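3.2 Storage conditions and handling of returned handsets

Handsets were collected at the Drurkholm municipal recycling point between January and June. Residents placed devices in a locked steel bin, which was emptied every morning and carried to the sorting room on the same site. A device was accepted into the sample if the casing was whole, the battery was not visibly swollen and the owner had signed the release slip. Tablets, cordless telephones and handsets without a display were passed to the ordinary waste stream and are not considered further. The final sample held 500 handsets.

Each device received a paper label with a running number and was kept in a ventilated cabinet at 19 °C until testing. Earlier work on returned electronics has often left the storage period unreported, although cells lose charge at different rates depending on age and chemistry. We therefore recorded the time spent in the cabinet and entered it as a covariate in the models of Section 4. The median was 13 days. Devices held for longer than two months – mostly those that arrived while the Netum test bench was being recalibrated – were charged to half capacity before being returned to the cabinet.

Condition was graded in two passes. The first pass covered the outside of the device only: display glass, rear cover, buttons, charging port and camera lens. Each part was given a score from zero (unusable) to three (no visible wear), and the lowest score, not the mean, was taken as the grade of the device, as a single failed part is usually enough to prevent resale. The second pass covered function and was made with the display on, at full brightness, after a full charge.

Figure 2. Smartphone on the work surface of the enclosure.

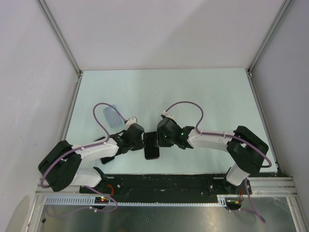

Agreement between graders was checked on a subset drawn at random from the whole sample. Two graders scored each device in this subset without sight of the other's form. Weighted kappa was high for display glass and rear cover and lower for the charging port, where lint and corrosion were hard to tell apart under the room lighting. The port criterion was reworded after the first month and the affected devices were scored again. Only the later scores are used in the analysis.

Remaining battery capacity was measured by full discharge at constant current. The result was divided by the rated capacity printed on the cell or, where no rating could be read, by the value listed in the Genura parts catalogue. For 6 devices neither source gave a value, and these were left out of the capacity models but kept in the models of outer condition.

Resale value was taken from the Koivisto price list for the month in which the device was handed in. The list gives one price per model and grade and does not take account of colour or of accessories. Where a model had been withdrawn from the list, the last published price was carried forward – a choice that is likely to overstate the value of the oldest devices. The effect of this choice is examined in Section 4.3, where the models are fitted again with withdrawn models set to zero.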